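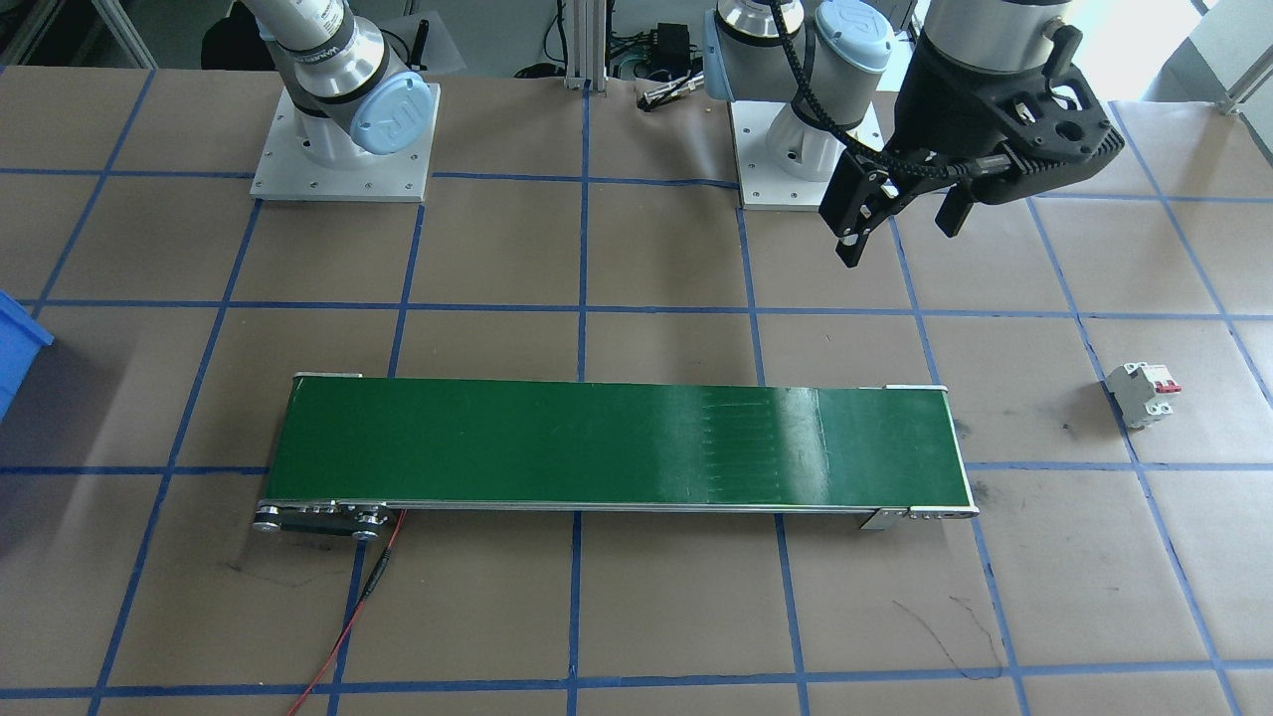 4 min read

September 1, 2022
From: Iker Bustamante

Behrouz Asadi wrote:

> Did anybody from the list make it to the Katetti open day? I had my name
> down and then the dentist had my name down too. I'm mostly curious if the
> two-arm bench is worth the drive, or if it's the usual thing where a robot
> waves at you and you get a pen. Also, was there parking? Haiyan told me
> there was parking. Haiyan has told me this before.

There was parking. It was full by the time I found it, so you and Haiyan are both right, and I left the car behind the tile warehouse and walked in along the drainage ditch.

No pen, either. You got a sticker if you filled in the form, and the form wanted my job title and my "automation journey to date," for which it allowed one line.

On to the bench. It's worth the drive if you like small work done slowly, and I do. Two arms bolted down along the same table, a long green conveyor, and brown paper over the whole bench with blue tape laid out in squares. After all the glossy brochures in the lobby I found the tape very cheering. I have the same stuff on my own bench and I had always been a little ashamed of it.

The job on show was parts handling: little white circuit breakers with a red toggle, picked up off the paper and set on the belt. Valeriano Aguirre gave the talk. He is the one who used to post here about gripper fingers, at length, and he is just the same out loud. He spent most of his slot on why a breaker is an annoying thing to pick up. It has steps in the housing, so it isn't the same width all the way up, and if it's lying on its side the lever is poking out somewhere you'd like to put a finger. A plain block would have made a better show, he said, and he had been told so by marketing.

I saw two runs. In the first the arm came down, closed, lifted, and set the breaker on the belt as gently as you please, and a man behind me said "is that it?" In the second it came down a bit off to one side, nudged the breaker out of its square, closed on air, and carried the air over to the belt with great care. That one got applause. Valeriano put the part back by hand and said the vision side was from Willolus and he would be passing along our feedback.
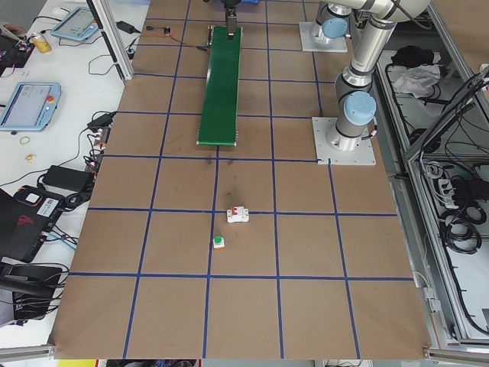
The question I wanted answered was how long it takes to change over to a different part, and I got an answer of a kind. With the fingers they had on, if the new part is near the same size, Valeriano says an afternoon. If the fingers have to change, he says "longer," and looks at the ceiling. I asked if he taught the positions from the pendant or did it all on a laptop and he said the pendant, because then he is standing next to the thing when it goes wrong. I wrote that down. It was the only thing I wrote down all day besides my automation journey.

Somebody asked about speed and was told that what we saw was open-day speed, with visitors standing close. Fair enough. Nobody would give me a number for the other speed.

They did have a number for money. The finger set is 1795 a pair, which made Bonifacio Cordero laugh so loudly that the Raltetti people looked over from the next table. Bonifacio prints his own and replaces them when they snap. He reckons he is on his fiftieth pair and still well ahead – though he doesn't charge himself for the swearing.

Other notes, in no order:

The Barros talk on belt tracking was moved up to before lunch and the sign was not. I walked in for the last slide, which said "Thank you."

Turnout was some 200 by my guess, and the coffee had been ordered for 50. Go early or bring a flask.

You can get quite near the bench, nearer than I expected, and people will answer questions if you wait out the crowd. The last half hour was the best part of the day. Valeriano had taken off his lanyard by then and was talking about fingers again.

They're planning another one in December, same building. I'd go. If you do, Behrouz, I can give you a ride, and we can look for Haiyan's parking together.

Does anyone have a part of about that size and awkwardness they'd like me to bring along? Valeriano said he would try whatever we turned up with. I don't think he has met this list in person.

Iker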